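Rondow Paper Mill, open day visit

The mill at Rondow opens to the public one Friday in October, and this year the tour covered the wet end of the paper machine as well as the finishing hall. Groups left the gatehouse every half hour. Ear plugs and hairnets were handed out at the door and collected afterward.

The site makes uncoated paper for envelopes and notebook stock. Pulp arrives in bales from the Dremby plant upriver and is broken up in two vertical pulpers, each charged by conveyor. Water is drawn from the river, filtered through sand, and returned after settling. Our guide gave the consistency at the headbox as a little under one percent fiber, so the machine spends most of its length getting rid of water.

The forming section was the part I had come for. The wire is a woven polyester mesh, replaced on a schedule set by running hours, and the old ones are sold to local growers as shade cloth. Drainage can be followed by eye from the walkway: the surface has a wet shine for the first few yards, then turns dull along a fairly straight line. The operators watch that line closely. If it moves toward the press, the stock is draining too slowly or the vacuum boxes need attention.

The press section has three nips with felts on both sides. The dryers are steam heated cast iron cylinders in two tiers, hooded, and the walkway beside them was uncomfortably warm. Steam pressure is stepped up from one group to the next to avoid cockling. The machine was running at 478 meters per minute during our visit, on an 80 gram grade.

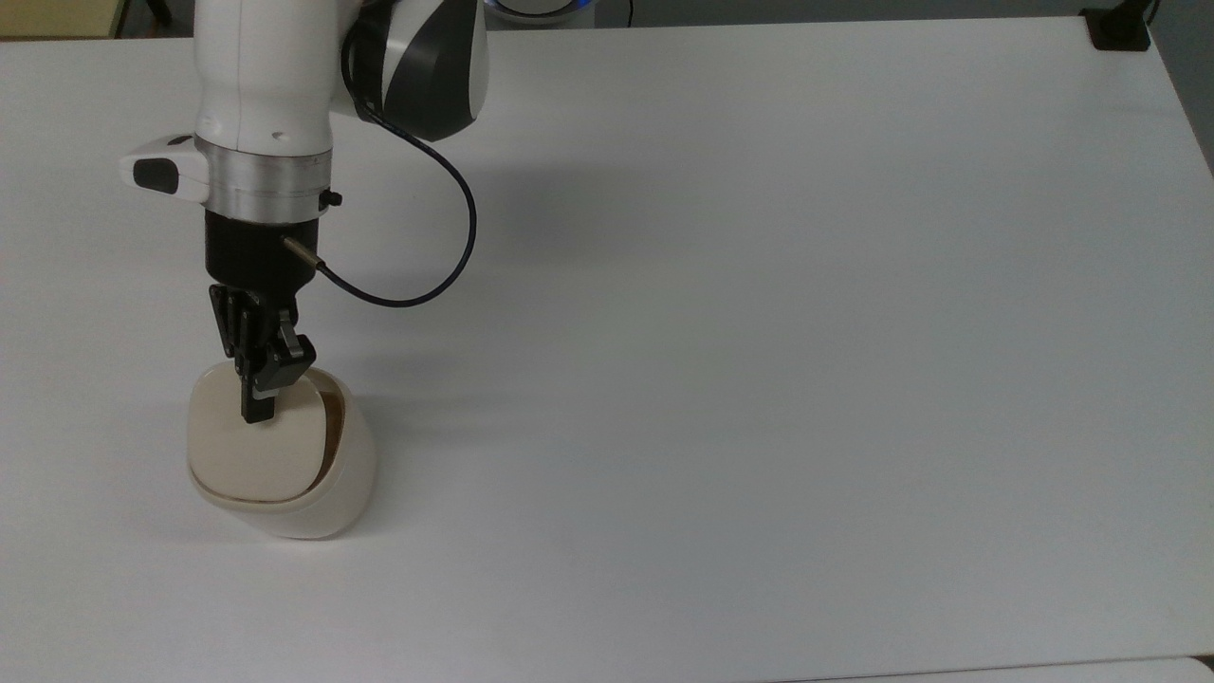
Basis weight and moisture are measured by a scanning gauge just ahead of the reel, and samples are also cut from each parent roll for the test room. Tear, burst and smoothness are done there, after the sheets have been conditioned overnight. The test room keeps its records back to the start-up of the present machine, with the older ones in bound ledgers.

Finishing was quieter. The Panicker slitter was down for a blade change, but the Nodar sheeter was working and delivers around 4,000 sheets to a pallet before the stack is changed. Offcuts go back to the pulpers by an air duct in the ceiling.

Parking is limited and the last group leaves at 3 p.m. Flat shoes are required for the walkway - the grating is open.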